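The Blue Towels and the Wire Rack

I have been meaning to write about towels since the beginning of November, which probably tells you what sort of month it has been around here! My sister thinks I need to get out more (she may be right), but I do love a small towel, and the pale blue ones with the thin stripes are the ones I reach for over and over.

They spend their lives near the black wire rack, and the trick to keeping them nice is to give them a good flat surface and take hold of both sides before you do anything else. 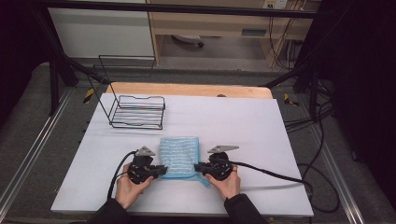 Getting the edges straight

Terry cloth has a mind of its own, all those little loops catching on each other, so I like to pull gently from opposite ends until the stripes settle down. My mother did this with every towel in the house, and we had a lot of towels.
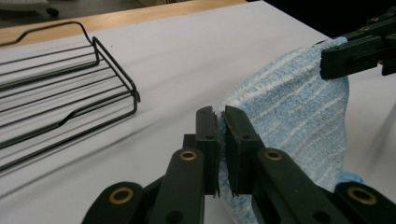 Ebere Yusuf wrote to me that stripes are a blessing for crooked folders, and that a towel folded in thirds sits better on a narrow rack than one folded in half. I tried thirds for a week and I have to admit I'm coming around to it, though my thirds are never quite even.

The other thing I've learned is to let the towel hang for a moment before making the fold, so its own weight can do some of the work.

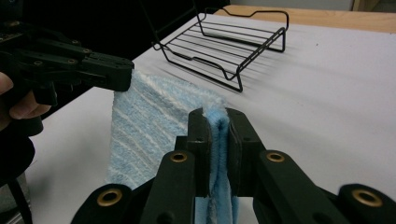
After that I smooth it with the flat of my hand, bring the corners together and leave it alone, which is the hard part for a fusser like me. I skip fabric softener on these, too, as I like them a bit thirsty. Next up are the big bath sheets, and I'll need a longer table for those.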